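Jolau heated seat pad: one winter on the touchline

I watch under-twelves rugby from a metal bench that was apparently designed by the away team. By February I had run out of trousers to layer, so I paid £70 for the Jolau, a battery-warmed cushion that folds up like a road atlas and promises "stadium comfort". Our stadium is a field with a bin.

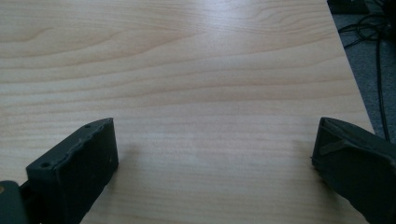 Warmth

It has 2 settings, Low and High. Low is a rumour. High is lovely, a proper baked-potato sort of heat that reaches you before the teams have sorted out who's got the ball. The back flap doesn't heat at all, which the box mentions in very small letters next to a very large picture of a glowing back flap.

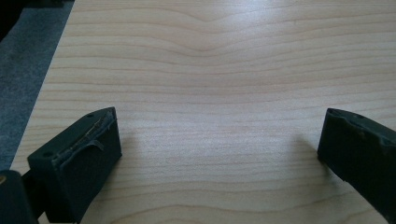 Battery

Jolau says 6 hours. I got a full match, the post-match argument about the match and most of the drive home on High, so I've no complaints there. It won't charge while it's folded, and the button is easy to lean on. Mine spent a Friday night warming the boot of the car.

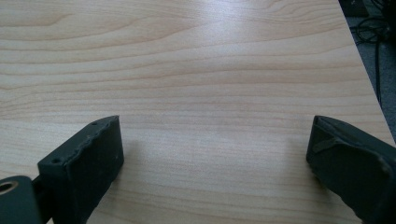

Hunex Juniors RFC - Parents' and Supporters' Section

Weather

The cover shrugs off drizzle. In real rain the water collects in the stitching and waits for you to sit down. My old Sikia foam mat cost a fraction of the price and never pretended to be clever, but it also never kept anyone warm, so the Jolau gets the bench and the Sikia gets the dog.

The strap deserves a grumble too. It's long enough to trip a prop forward and the clip pops open if you look at it sternly.

Would I buy it again? Yes, in a sale, and I'd like a third setting somewhere between rumour and potato.

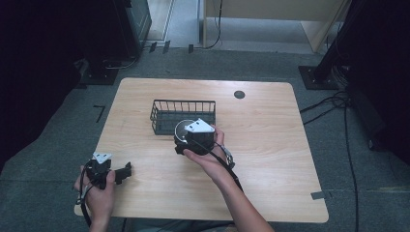 Cheng Lane Mum: Mine's the same with the button, I put it in the bag upside down now and it stays off. Disagree about Low though, it's fine if you've got a decent coat to sit on the edge of. The clip is rubbish.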